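Club ran late again, so this is going up in two parts. We are now in the part of the season where everyone has an opinion about the arm and the battery charger is the most popular seat in the room.

Quick recap for anyone who missed the last post. The task we picked for the spring showcase is fetching things off the floor in an ordinary office. The robot gets a start position, a target and 4 minutes. Kojo wanted a bigger arm. Skye wanted to keep the one we have and spend the money on spare servos, and she won the vote. I still think that was right.

The old training set was 343 clips, nearly all of them shot on a clear floor in good light. It did fine on a clear floor in good light. Then Senyo took it to the Nilard room, where there is actual furniture, and it got stuck in the first minute. So we wrote a new list of places to practice: under desks, behind doors, between a cabinet and whatever has been parked next to it. The goal is 2,000 clips by the end of April. Ohemaa keeps the spreadsheet and has asked me to tell people to fill in the lighting column.

Low work is slow. You drive the wrist camera down by hand, a little at a time, and the person at the laptop calls out what they see. Office chairs are the worst of it. Everything under the seat is black, so the depth estimate has very little to hold on to, and the casters sit right where you want to put the gripper.

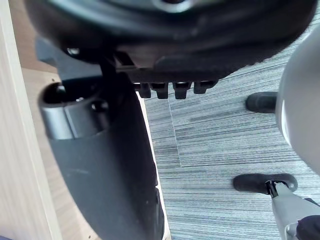
Striped carpet is a separate problem. Kwadwo thinks the fine lines are confusing the floor detector and wants to blur the input before it gets there. I would like to try more clips first — blurring also costs us small objects, and small objects are the whole task. We agreed to run both on the same 11 test spots and compare.

Still to do before next time: new strain relief on the wrist cable, a longer USB lead, and somebody has to return the Leltik charger to the front office.

Part two will be the gripper pads.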